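White haze on tabletop after waterborne finish

Posted by Ieva Uibo, January 2020
Category: Finishing and repair

I refinished a table last October with a waterborne polyurethane bought at Storville. Three coats, brushed, with a light sanding between them. The surface looked clear for the first month. There is now a dull white patch where a serving dish stood through dinner, with a cork mat under it. The patch is 7 inches across and I can't feel an edge with a fingernail.

I have tried wiping it with a damp cloth and then with mineral spirits. The spirits made it disappear until they evaporated, then it came back the same as before. 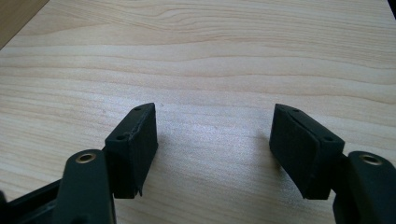 The rest of the finish is sound and I would like to avoid stripping the whole top. Can the haze be removed on its own, and what grit should I start with if it has to be sanded?

Pieter Postma

Mineral spirits hiding the mark is a useful test. It suggests the fault is at or near the surface, either fine scratches or a little moisture held in the top coat. Heat and steam together will do this to a waterborne film, and a cork mat does not always stop it.

Work in this order:

Leave the table uncovered in a dry room for 2 weeks. Some haze clears without treatment.

If it remains, rub with a gray abrasive pad and paste wax, along the grain, light pressure. Wipe off and check under a low lamp.

If it still remains, wet sand the patch with 800 grit and a drop of dish soap in the water. Stop as soon as the color of the slurry changes. Then scuff the entire top and apply one thin coat. A spot coat will show at its border, particularly in satin.

Do not use a heat gun. Waterborne film softens and will print.

dakside_dan

Iron and a towel, low setting. Worked on my mother's sideboard.

Pieter Postma

That method is normally used on shellac or lacquer. On a waterborne film I would try it only on the underside first - and only if the underside has the same three coats.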